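Werkano > Reading room > Notebook > Table fittings

January 16, 2025

Long table in the reading room, and what a good table it's turning into! Today was all about where things live on it. The aim is simple: anyone sitting down should have room for an open book, a drink within reach and no wet rings on the wood.

Settled so far: plant towards the far end, books stacked by the plant, drinks at the near end. I tried the plant in the middle first and it's lovely to look at, but you can't talk across it. The dark red round spot is my drinks mark for now (Dirkby sent a few sizes and I like the small one best - big enough to aim for, small enough to forget).

Bottle, mug, books and plant, same table throughout:

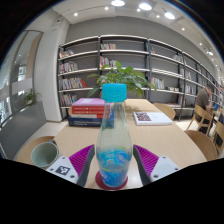
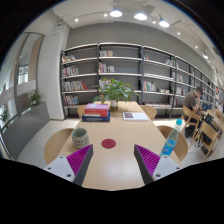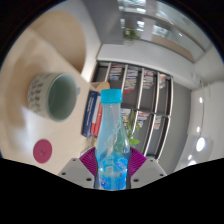
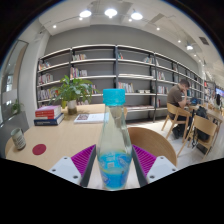 Lirklow tried the same idea in May and would put the drinks at the side, by the chairs, as people reach sideways when they're reading and hardly ever forwards. Fair point, and worth a go. They also say one mark per chair or none at all, otherwise everybody parks on the same one.

I'm keen to try both! Thampi can do the rounds in cork as well, 1,000 to a box, which would see us through every table in the building and then our grandchildren's. Asking for a sample bag.

Still to do: oil the tabletop again, find a saucer for the plant pot, move the big navy book somewhere people will open it. It's far too good to be holding up the others.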